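Supporting Reading at Home
Handout for session 3, Miltstead evening course for parents and carers

Last time we looked at the school day and what children bring home from it. Tonight is about reading between the ages of five and eight, and how much of it to do.

How long
Ten to fifteen minutes a day is enough for most children in this age group. A single long sitting at the weekend does less good than short ones spread over the week. If your child's school sends home a reading record, fill it in even when the session went badly. The teacher would like to know that page four took all evening.

Which book
Schools in the Fesham area use coloured bands, and the band on the cover tells you roughly where your child is. A book is at the right level when the child can read most of the words without help. On a page of 80 words, 76 read correctly is comfortable. If there are many more mistakes than that, read the book to them and pick an easier one for practice.
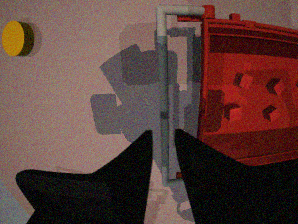
Keep books for practice apart from books for pleasure. A child on band 2 can still enjoy a chapter book read aloud at bedtime, and should. Listening to harder language builds vocabulary well before the child can read those words alone.

When they get stuck
Wait. Count to five in your head before you say anything. Then ask for the first sound, and then the rest of the word. If it still doesn't come, say the word and carry on -- a long struggle over one word loses the meaning of the sentence. Don't cover up the illustrations, but don't let the child guess from them either.

Talking about the book
One or two questions are plenty. "Why did she go back?" works better than "What colour was the door?" Children who dislike being questioned will often talk if you say what you think first.

Before next session
Read with your child on at least four days and note the title and the time spent. The Junis room at the library has more than 300 banded books to borrow, and course members may take six at once. Bring one that your child refused to finish. Session 4 covers spelling and handwriting.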